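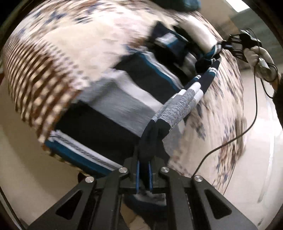
Folded knitted fabric, black and grey, held in a gripper.

Harnari Intake Records

Body condition and hoof notes for ponies and donkeys taken in at the Harnari yard. Compiled by Hammad Ghumman and Jeferson Evangelista. Last updated 22 Nov 2025.

What is in it

The set holds 100 intake records, one row per animal. Each row covers the first examination on arrival and, where there was one, the follow-up. Animals that were only passing through on their way to the Nasora yard are left out.

Files

intake.csv - one row per animal, first examination
followup.csv - later examinations, linked by animal_id
farrier_notes.txt - typed up from the paper cards, spelling left as written

Columns in intake.csv

animal_id: number given at the gate. Not the microchip number.
species: pony, donkey or mule
age_band: foal, young, adult, aged. Judged from the teeth, so treat "aged" with care.
condition: body condition score from 0 to 5, half points allowed
hoof_grade: 1 (sound) to 4 (severe overgrowth or infection)
lice: yes, no, not checked
weight_kg: from a weigh tape. Blank if the animal would not stand.
source: surrendered, seized, stray

How the scores were given

Two people scored each animal separately and then agreed on a figure. Only the agreed figure is stored. Long winter coats hide a lot, and scores given by eye alone tended to come out too high, so from September onwards everyone felt along the ribs and spine before writing anything down. Earlier rows have not been rescored.

Known problems

In 7 rows the hoof grade is missing. The Kalniņš cards used a ten-point hoof scale and we could not convert them fairly.
Two donkeys came in together and their cards may have been swapped. Both rows are marked "uncertain" in the remarks column.
Weigh tape readings for mules are poor. Leave them out of any averages.
"Not checked" under lice does not mean clear.

Privacy

Names and addresses of previous owners have been removed. Rows tied to an open welfare case are held back until it closes.

Use

Free to use for teaching and welfare work. Please credit the Harnari yard. The import script expects Zirkaseck 2 or later; older versions drop the remarks column without a warning. Send corrections to Jeferson with the animal_id and the column name.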